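Kitchen Tips from the Telby Open Day
Household Advice Desk, 2020-06-09

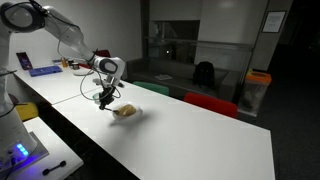

Visitors to the robot demonstration at Telby asked Houda Saber how the same tasks are best set up at home. Her recommendations follow.

Serve from a wide bowl and leave 10 inches of clear table on each side.

Keep telephones and jars at the far end of the table.

Let hot food stand for 2 minutes before serving.

Wipe the table before and after each meal.

The next open day will be held in December. Places are limited to 30 and must be reserved in advance.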